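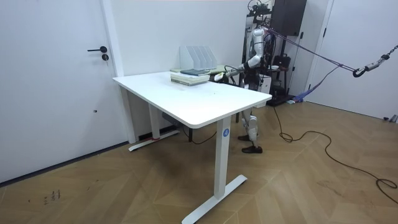

January, started 8:40

Vovska port access, traffic and cost model, update for the feasibility study.

Picked up from the last entry. Open items were the truck counts on the north approach, the rail siding cost, and the question from Annunziata on which base year the lenders want.

Base year first. Annunziata Pellegrini talked to the lenders' technical adviser and they'll accept the old base year for the road side if we show a check against newer counts. For rail they want the new year. So the two halves of the model run on different bases and have to be brought together before the cost-benefit sheet. I don't like it but it saves recounting the whole town network. Write this up properly in the assumptions note, section 3, with the date of her call.

North approach counts

Kavinda sent the cleaned files overnight. Two-way total past the fuel depot on the survey day was 3,933 vehicles, all classes. Heavy trucks were 1,622 of that. The share is higher than the old study had, and I spent most of the morning trying to work out if it's real.

Checks done:
Compared the automatic counter with the manual tally for the two hours where we have both. Totals agree closely. The classes don't. The counter puts long vans and some minibuses in with the two-axle trucks.
Looked at the camera clips for the evening hours. Same thing, mostly minibuses on the run out to the villages.
Checked the quarry was working that day. It was, and Zuweira says it had been closed for part of the week before, so there may be some catching up in the numbers.

For now I have left the total alone and moved a part of the two-axle trucks to light goods, using the split from the manual tally. The change is in the sheet called north_class_v4. The old one is still there, don't delete it.

Need a second survey day with the quarry on normal hours. Zuweira Odoi to ask the district office about a permit for the tube counters. Last time that took a good while, so the request should go in before we have the final dates.

Model run, no port

Ran the reference case with the corrected classes. Converged without trouble. Delay at the level crossing is worse than in the old study, as expected with more trucks. The queue reaches back to the market junction in the morning hour. Heidrun doesn't believe the queue length and I'm not sure I do either. The crossing is coded with one fixed closure time and in real life the barrier is down for very different lengths depending on whether the train is shunting. She has a stopwatch record from the signal box somewhere.
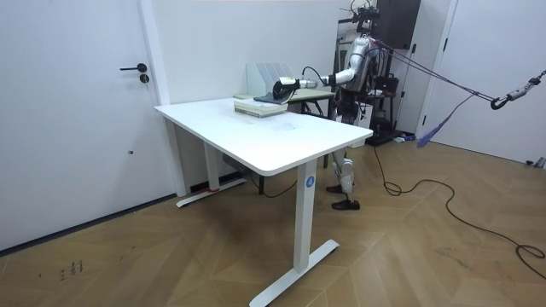
At the standing desk: gripper on the thin dark gray book on top of the stack.

Model run, stage 1 port

First run failed. The port gate zone was still connected to the old coast road, which is closed to heavy vehicles in the stage 1 plan, so all the container trucks had nowhere to go. Reconnected to the link road and ran again. Fine the second time.

Stage 1 flows on the link road look sensible by direction. Inbound peak is later than outbound, following the gate hours Ofori gave us. Note that Ofori's gate hours are from their operating plan and the plan is a draft. If they move to a night gate the whole peak picture changes and most of the case for widening the junction goes with it. We should do a night gate test whatever they decide. It's a morning's work.

Did not get to stage 2.

Rail siding cost

Two quotes in hand, Pumik and Orex. They can't be compared as they stand. Pumik prices the track, ballast and turnouts and leaves out signals. Orex has signals in but assumes the fill is supplied to site by others. Akua is building a common sheet so both are on the same items. Her first pass:

Track length: both use the drawing length, but Orex adds 258 meters for the run-around loop. The loop is not on our drawing. It was on a sketch from before the yard was moved, and they must have priced from that. Ask them to take it out or price it as an option.
Turnouts: same number in both.
Fill: use our own rate from the road section for both.
Signals: use the Orex figure for both until Pumik answers.
Contingency: Pumik has it spread through the rates, Orex shows it as a line. Akua Tetteh to ask Pumik for the percentage.

On her sheet the two come out closer than the cover totals suggested. No figures in here until the loop is sorted.

I asked her to keep the import duty as a separate line. The economic analysis takes taxes and duties out and the financial one keeps them in, and in the old study somebody had mixed the two, which took Heidrun Moser days to unpick.

Afternoon, call with Annunziata

Short one. Points:

The ministry wants a draft of the traffic chapter before the cost chapter is ready. OK in principle. The chapter has to say the benefits are provisional.
Lenders' adviser asked for a low case where the second berth is never built. We only have a low case with it delayed. New run needed, and the truck trip table for it has to come from Kavinda.
Discount rate stays as agreed.
She'd like one map of the link road with flows on it, plain enough for people who don't read model plots. Line widths, no numbers on the minor roads.

To do

Kavinda Sheikh: trip table for the no second berth case. Also send me the raw counter files, I only have the cleaned ones.
Zuweira: permit request, quarry hours for the coming month.
Akua: letter to Orex about the loop, letter to Pumik about signals and contingency.
Heidrun: find the signal box record. If it can't be found, an hour or two at the crossing with a watch would do.
Me: assumptions note section 3, stage 2 run, night gate test, flow map.

Backed up the model folder at 5:15. The stage 1 run that failed is in there as well, marked BAD in the name. The good one is stage1_link_b.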